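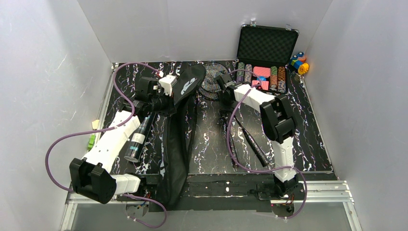
**Soft bags and hard cases: storing shared games and sports kit at Ollura House**

Drahomíra Koubek
Second-year project, Product and Interior Studies
13 Oct 2024

## 1. Background

Ollura House is a student residence with one common room and one tall cupboard. Residents can borrow anything in the cupboard by writing their room number in a book. The kit has built up over several years and includes badminton rackets, board games, a poker set, table tennis bats and a croquet set with two hoops missing.

The cupboard is difficult to use. Things with flat sides get stacked and things without flat sides are pushed in on top. When the door is opened the top layer tends to slide out. Residents I spoke to in January said they often gave up looking for a racket and took a board game instead, as the boxes were nearer the front.

My project looked at two kinds of container kept in the cupboard, the soft bag and the hard case, and asked how each should be stored so that people can find it, take it and put it back.

## 2. The items

I chose one item of each kind to work with in detail.

The soft bag is a black badminton racket bag with white lettering along the body. It has a rounded end for the heads of the rackets and narrows towards the handles. Empty, it weighs 449 g on the kitchen scales. It has no stiffening that I could feel except a little at the seams.

The hard case is an aluminium poker chip case. The lid is lined with black egg-crate foam, which presses on the chips when the case is shut. The case is heavy for its size when full and has a carrying handle. It can stand on its long side or lie flat, and it keeps its shape in both positions.

I also had a few smaller things out of the cupboard with them, because in practice nobody takes out one item at a time.

## 3. Method

The work was done on a tabletop at the Sung Building, against a low white back wall. I tried each item in the positions it might have in a cupboard: flat, folded, on its side, open, and with the other item close by. I made notes on three things for each position.

- How much of the surface it took up
- Whether you could tell what it was without moving it
- Whether it stayed where it was put

After this I tried the better positions in the real cupboard for 8 weeks and asked residents to write a comment in the loan book if they wanted to. I didn't ask them to fill in a form.

## 4. Results on the tabletop

### 4.1 The hard case

The poker chip case gave few problems. Shut, it can go under or on top of other boxes. Open, it needs a good deal more room, and the lid needs something behind it. With the lid standing against the back wall the case could be left open, and the chips could be put away from the front. In a cupboard this means the case has to come out before it is opened. Most residents seem to do that already.

Its main fault is that it says nothing on the outside. Shut, it could hold tools or a camera. One resident had lived in the house for a year and thought it belonged to the boiler man.

### 4.2 The soft bag

The racket bag was harder. At full length it did not fit straight across the surface from front to back. Laid diagonally it used the space better, but the lower end still hung over the front edge. The cupboard shelf is shallower than the table, so the same thing would happen there and the door would not close.

Folding was the next thing to try. The bag folds easily along its length and becomes a long narrow strip. It takes up much less width like this. The cost is that the lettering goes into the folds, so that only part of it can be read, and someone glancing into the cupboard would see a strip of black cloth. A folded bag also opens itself out again slowly if nothing holds it, and a second person has to refold it or gives up. I tried a loose elastic band, which worked until it was lost.

There is a further point about what goes in the bag. When it is folded it can't have rackets in it, so the rackets have to live somewhere else. People then borrow the rackets and leave the bag, or the other way round. The loan book has several entries of this kind. 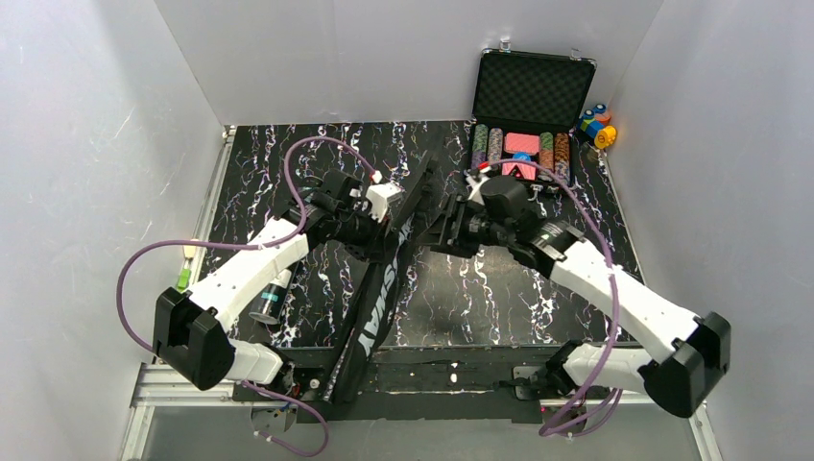
## 5. Results in the cupboard

From the tabletop work I decided that the bag should hang and the case should lie flat on a low shelf. The bag was hung by its strap from a Pakus hook, rounded end down, with the rackets inside. The hook is screwed to the inside of the cupboard's left wall. The case was put on the bottom shelf with a card label tied to the handle reading POKER CHIPS.

For the first fortnight the bag was put back on the floor of the cupboard almost every time. I then moved the hook lower, to shoulder height, and tied a second label to it. After that it was mostly hung up. I can't say which of the two changes did it and I should have made them separately.

The case was always put back on the bottom shelf. Twice it was put back on its side, and on one of those occasions the catches had not been closed properly, so a row of chips ended up on the carpet.

Comments in the loan book were short. Two typical ones:

> Bag easy to find now. Shuttles still missing.

> Could the label say how many players.

## 6. Cost

The house had set aside 2000 crowns for changes to the cupboard. I spent well under this. The money went on the hook, card labels, string and a Vulley shelf liner, which stops the case sliding when something is pulled out from beside it. The liner was the most expensive part and I would buy it again. What remains will be used for shuttlecocks.

## 7. Discussion

The project showed me that I had been thinking about the cupboard mainly in terms of space. The folded bag was the smallest version of the bag and also the least useful, as it could not be read and could not hold rackets. Hanging it takes up a tall piece of the cupboard that had been full of board games, and these now have to be stacked higher on the right. Some residents don't like this – the games at the top can only be reached with a chair.

Hard cases need a label more than I expected. Soft bags often have the name of the maker or the sport on them, while a metal case has a plain outside.

There were weak points in the work. I looked closely at only one bag and one case. The cupboard trial was in term time, when the poker set is borrowed a lot and the rackets less so, and a summer trial might have gone differently. I also live in the house, so people may have been tidier than usual when they knew I would be looking.

## 8. Further work

- Add a second hook for the table tennis bag
- Replace the card labels with something that won't tear
- Try a shallow tray for the small things, which at present go wherever there is a gap
- Find the croquet hoops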